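Trevby Road Community Laundry and Drying Rooms
Walk-through checklist, April 2021
Inspected by: Vendula Ševčík
Rating: OK / Watch / Fix

1. Front door and closer: Watch
Closes by itself if you give it the afternoon. The closer was adjusted in March and has since adjusted itself back.

2. Exit sign, front: OK
Lit. Test button works.

3. Exit sign, rear: Fix
Lit on one side only, which is fine for people leaving from the left. New bulb requested, same as last time.

4. Fire extinguishers: OK
Both on their brackets, gauges in the green, tags current. The one by the folding counter had a coat hung on it. Coat moved to lost and found, where it joins several cousins.

5. Dryer lint traps: Fix
Dryers 1 through 4 clean. Dryer 5 gave up enough lint to knit a smaller dryer. The sign says to empty the trap after every load, and the sign is in large type. I'd like it in larger type.

6. Dryer exhaust ducts: Watch
Clamp on dryer 2 is loose again. Tightened by hand during the visit, needs a screwdriver and someone who brought one. Outside flaps open and close freely.
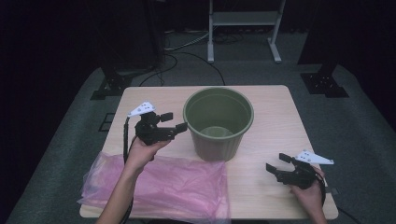 7. Floor drains: OK
Poured a bucket down each. Both drained without complaint. Grate by washer 6 still rocks when stepped on, so please don't step on it.

8. Washer hoses: Watch
No bulges or drips. The hose on washer 3 is the old rubber kind and should go before it decides to. The Bakidham supplier quoted $263 for the full set, fitted.

9. Water heater: OK
Set at 120, relief valve pipe clear, nothing stored against it. This is the first time I have been able to write that last part.

10. Electrical panel: Fix
Needs three clear feet in front. Has 27 inches and a folding chair. Breaker labels are readable except for the one that says "other."

11. First aid kit: Watch
Plenty of eye wash. One bandage, extra small.

12. Wet floor signs: OK
Two on hand, one of them out on a dry floor.

Items marked Fix to be done before the next visit. Item 3 has been marked Fix on the last two sheets as well, and I keep copies.

V.Š.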